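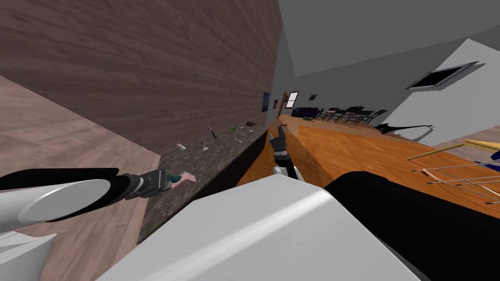 The house that does not exist

The kitchen counter I spent most of an afternoon at has a speckled granite top. I can't lean on it, put a cup on it or wipe it down. It lives inside a computer, along with the wooden floor, the sofa, the picture frames and the two-armed robot I had been asked to drive.

Ruma, the firm that built this house, teaches robots by having people do the chores first. You sit in an office in Jaltitthorpe with a controller in each hand and a screen in front of you. Move your left hand and the left arm moves. Squeeze and the fingers close. The computer keeps a record of every twitch, and once it has enough of them, the robot is supposed to be able to do the job without you.

"Enough" is the word I kept coming back to. For one task, moving small things along a counter, the firm says it has gathered 1,151 runs. It would like 2,000. When I asked what happens at 2,000, I was told that the results should look better. When I asked how they looked now, I was offered coffee.

Driving is harder than it sounds. The view comes from the robot itself, so a good part of what you see is its own pale bulk, and the room tips when it tips. Mine tipped a great deal. Walls ran downhill. The gripper would be a finger's width from the thing I wanted and I could not say whether it was in front of it or behind it. Most of us judge that by touch in the end, and there is no touch here. The controllers buzz, which is a poor stand-in for the edge of a worktop.

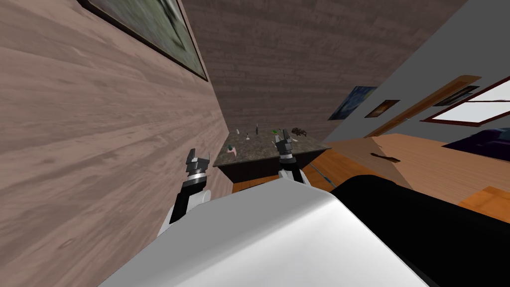
Both grippers raised at the granite counter, in Ruma's simulated house.

My first 27 tries were thrown out. That seems fair to me, but it raises a question about the ones that are kept. The staff drivers are quick and neat, and they have learned the habits of this particular machine in this particular house. They know how far to lean. What the robot copies is their knack, picked up over weeks, for a counter that never has crumbs on it. I would like to see it try a counter that has.

The argument for doing it this way is cost. A real arm breaks things, and a real kitchen has to be put straight after every run. In the computer you press a button and everything goes back. Zeven, a smaller outfit which does its showing by hand, with a person taking hold of the arm and pulling it through the job, managed 287 runs in the same stretch of time. Its people told me they preferred theirs, since the weight of the cup was the weight of a cup. They would say that. They are also right about the cup.

Ruma plans to move its lessons to a real robot in June, under the name Pisharody. The date has moved before. I have asked to be there, and to bring my own mug, and so far I have had a polite reply that mentions insurance.

I did get one run accepted before I left. It took me longer than it would have taken to wash up after a family dinner, and my shoulders ached on the train.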